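家里搭机械臂仿真,连载串(工作台篇)

先在仿真里把台面和墙角搭出来,再动真家伙。土黄带裂纹的墙,浅灰条纹台面,最尖那个角上立着个深灰色小东西,今晚就跟它较劲。

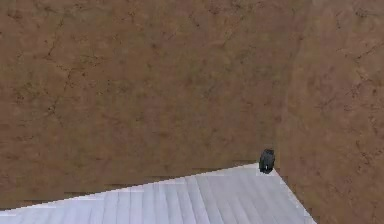

1/ 为什么要先仿真

上个月在共享工坊直接上真臂,一个关节限位写反了,夹爪一头怼在台钳上。Vasco Paiva 在旁边看着,没说话,默默把急停按钮往我这边推了推。回家就下决心:所有路径先在电脑里跑一遍,跑不过的不许上桌。

2/ 硬件先交代一下,老有人问

臂是自己拼的,六轴,臂展 430 毫米。关节电机 Viteck 的,二手,有一个回差比较大,先凑合。控制板 Onel,固件我改过一点点。底座一块钢板,四个孔攻丝攻歪了一个,所以现在是三颗半螺丝(那半颗拧不到底)

3/ 仿真环境我叫它 Etomer,没什么含义,建文件夹的时候随手敲的,后来所有脚本都引用这个名字了,改不动了

4/ 墙的贴图从自带素材里随便挑的。本来想用纯灰,后来觉得视觉那边迟早要面对乱七八糟的背景,不如早点折磨它。裂纹那种细黑线特别招边缘检测,参数一松满屏都是假轮廓

5/ 台面的条纹也是一样的道理。真桌子上全是打磨留下的印子,仿真里弄太干净,回头换真相机准翻车。Dulce Figueroa 说我这是自找麻烦,嗯,是

6/ 分辨率压得很低,锯齿都出来了,台面边上一格一格的。先这样,笔记本显卡带不动高的,风扇一响全家都知道我在跑仿真

7/ 说角上那个小东西

目标物。一个圆头圆脑的深灰块,尺寸瞎填的。放在角上是故意的,中间谁都会抓,靠墙的角才难受:夹爪张开要地方,手腕一转就蹭墙。真工坊里我那张桌子就是顶着墙角放的,没得挪

8/ 第一版脚本:从正上方直着下去。

结果小臂先撞墙。碰撞检测报了一长串红字,我还以为是程序崩了,翻了半天日至才看明白是真撞了。

9/ 第二版:斜着进,倾角给了 30 度,墙是不蹭了,换成指尖刮台面。行吧

10/ 中间插一句,吃了个饭。米饭糊了底。回来继续

11/ 第三版把进给路线拆成两段,先到台面上方一个等待点,再沿台面对角线往墙角推。这个思路是 Vasco 提的,他说你倒车入库不也是先停一下再打方向么。我不会开车,但听懂了

12/ 等待点坐标改了好多回。高了,逆解跳到另一组姿态,整条臂突然甩一圈,仿真里看着挺好笑,真臂上就是要进急诊的那种好笑。低了又刮台面。现在的值能用,别问我怎么来的,一点一点试的

13/ 给自己记一条:逆解一定要带上一帧的关节角当初值!!一定要!!之前偷懒每次从零开始解,甩臂就是这么来的。改完这一行安静多了

14/ 视觉这边。小东西是深灰的,上半截后面衬的是棕色墙,下面衬的是浅色台面,按亮度分割的话下半截很好切,上半截容易跟墙上的深色斑混一起。轮廓老是缺个头

15/ 它身上有个小白点,特别亮。我一开始想拿这个点当定位标记,省事。Dulce 立刻否了:换个光照点就跑了,你拿个会跑的点定位?

好的老师

16/ 改成颜色加深度一起判。深度图里它跟墙分得挺开,糊一点没关系,能给个中心就行。抓取又不需要看清楚它长什么样

17/ 跑批量测试。每次给目标位置加一点随机偏移,总共 555 次,挂着让它自己跑,我去洗澡

18/ 洗完回来,停在第 9 次。

电脑休眠了。

19/ 关掉休眠重新跑。顺便把日志改成每次都落盘,前面是全攒在内存里最后一起写,断了就啥都没有,现在想想胆子真大

20/ 等的时候把真臂那边的线理了一下。Cervantes 那个拖链尺寸买小了,线塞进去以后弯不动,又全抽出来。谁家有宽一号的匀我一截,拿两卷扎带换

21/ 跑完了。失败的大部分集中在偏移朝墙里那一侧,就是目标离墙太近,夹爪外侧那根指头没地方去。这个靠改路径救不了,得改指头

22/ 所以接下来是画新指头。原来的太厚,外侧削薄一点,里面加道筋。打印件怕脆,准备换个方向打,层纹顺着受力走。以前竖着打过一版,夹个螺母就断了,断口整整齐齐

23/ 有人问为什么不直接把目标往桌子中间挪一挪。可以啊,但是真桌子上东西自己会往墙角滚的,我家的螺丝从来只在墙角集合

24/ 又有人问代码放不放。放,等我把里面骂人的注释删一删。还有几个路径写死了我自己的用户名,不改你们拿去也跑不起来

25/ 给想照着搭的人几句,想到哪写到哪:

台面和墙的碰撞体单独建,别直接用显示的那个模型,慢得要死
夹爪碰撞体往外放一点点余量,真臂有回差
单位!毫米和米我混过一次,臂有一栋楼那么高
随机种子记下来,不然失败了复现不了,只能干瞪眼
每改一版存一份,文件名别写“最终”,我有四个最终

26/ 新指头模型导进去了,先单跑了一次墙角。外侧那根从墙边进去了,没报红。就一次,先不高兴

27/ 再跑一遍批量。这次休眠关了,日志也落盘了,电源插着。检查三遍。电源确实插着

28/ 刚 Vasco 发消息问 Saturday 工坊那张桌子还要不要,有人想用来焊东西。要!谁也别动,墙角位置我都量好了,挪一公分我前面全白干

29/ 回复一下楼里问相机的:真机那边打算固定在侧上方,不装手腕上。手腕上那根线我实在理不动了,见 20

30/ 打印机开了,两根指头一起打,2 个小时。第一层粘住了,睡觉。批量结果和指头明天一起看,接着这条往下发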